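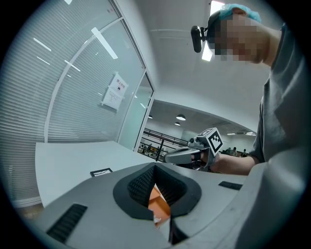
Hallo zusammen, ich suche Rat zu einem Roman, den wir im Lesekreis gerade durchnehmen: "Draltdale" von Tươi Vương. Ich hänge seit 3 Abenden an Kapitel 4 und verstehe nicht, wer da überhaupt erzählt. Bis zum Umzug ist es doch eindeutig die Tochter, die in der Fischfabrik arbeitet, ich sehe sie richtig vor mir, mit so einer hellblauen Einweghaube auf dem Kopf und im grauen T-Shirt. Und dann plötzlich "wir", ohne Absatz, ohne alles. Hab ich was überlesen??
leseratte_nord

Nix überlesen, das "wir" ist die ganze Schicht. Kommt später nochmal, wenn Surkov entlassen wird. Fand ich beim ersten Lesen auch anstrengend, aber beim zweiten Mal war's meine Lieblingsstelle!
Papiertiger60

Sehe ich anders. Für mich spricht da die Mutter mit, die ist zu dem Zeitpunkt ja schon tot. Achtet mal auf den Satz mit den Schuhen vor der Tür, den sagt sie ganz am Anfang wortwörtlich.
kapitelweise

@kapitelweise Den Satz sagt doch der alte Mạc und nicht die Mutter? Seite 15 bei mir, Taschenbuch.
Papiertiger60

Mist, stimmt, gerade nachgeschlagen. Er zitiert sie aber - "wie deine Mutter immer sagt". Also bleib ich dabei :)
kapitelweise

Lest ihr die Übersetzung von Nga Lương? Ich hab beide hier, und in der älteren Ausgabe bei Trurlow steht an der Stelle einfach "ich". Kein Wunder, dass alle streiten. Ich finde die alte runder, die neue klingt mir oft zu bemüht.
Eselsohr

Oh, das wusste ich nicht, ich hab die neue. Dann leih ich mir die alte noch dazu und lese die beiden Kapitel nebeneinander. Bemüht finde ich sie übrigens gar nicht, nur die Dialoge holpern manchmal. Danke euch!
leseratte_nord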